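Brestora open day recordings

README, first version, August 17, 2023
Written by Kathleen Ó Gríofa. Corrections from Morena Caruso are folded in where I agreed with them.

What you are getting

A folder of recordings from the open day at Brestora's Ivville site, plus my notes. Brestora showed one of its arms doing small tabletop jobs for visitors, under the project name Panadance. The company let us keep the wrist camera video and the joint logs. It did not let us keep the operator's console log, and that matters for nearly everything below.

Contents

episodes/ holds 71 recordings, one folder each, with wrist video and joint positions
notes/ holds my handwritten notes, typed up afterward
labels.csv has one row per episode: task, outcome, who judged it
excluded.txt lists the episodes we would leave out of any success rate, with the reason

Where it came from

The demonstration was billed as "autonomous kitchen handling." I went in with doubts about the word autonomous and left with the same doubts, better documented. A person sat at a console behind a half-height screen the whole time. When I asked what she was doing, I was told "supervising." When Morena asked the same thing an hour later, she was told "supervising and occasionally assisting." We have no way to tell from the files which motions were assisted. Please do not train on this set and call the result a copy of an autonomous policy.

The tasks were picking up toy food and putting it in or on things: cups, mostly. Nothing was heavier than a toy, and nothing had liquid in it. A visitor asked whether the arm could handle a real orange and was told that was on the roadmap.

Outcome labels

Outcomes are success, partial, fail or unclear. Brestora's staff called an episode a success if the object ended up touching the target container. I called it a success if the object was let go and stayed put. The labels.csv file carries both judgments in separate columns. They disagree on 13 episodes. In every one of those, the company's version is the kinder one.

Partial means the grasp held and the placement did not. Morena thinks the category is too generous and that these should be failures. She may be right, but I have left them in so that users can merge them on their own terms.

Known problems

The table had tape on it. I asked if the tape marked start positions and got two different answers from two different people. Treat it as part of the background until someone from Brestora says otherwise in writing. A model could easily learn to use the tape as a landmark and then fall apart on a clean table.

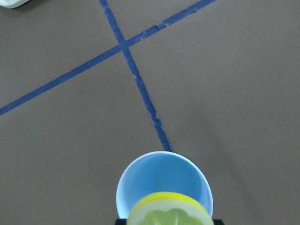
Wrist video also tells you very little about depth. Whether a toy is over a cup or merely in front of it can be hard to judge from a single view, and I changed my mind on several labels after watching the motion play through. If you only use stills, expect to disagree with me.

The joint logs are trimmed at 2000 samples. Longer episodes lose their endings, which are the part you would want. Those are all in excluded.txt.

Resets were done by hand between episodes and were not recorded. In the stretch I timed, the resets took longer than the robot's work did. None of the material handed out to visitors mentioned this.

What we would not use it for

Any claim about reliability. Comparison with the older Colombo recordings, which used a different gripper and were made in April with no audience. Any slide with the word "kitchen" on it.

It is reasonable material for testing a loader, for practicing labeling, or for checking whether your own annotators agree with each other.

Open requests

We have asked Brestora for 3 things: the console log, the meaning of the tape, and the number of attempts made before the doors opened. If any of them arrive, they will go in notes/ and this file will be updated.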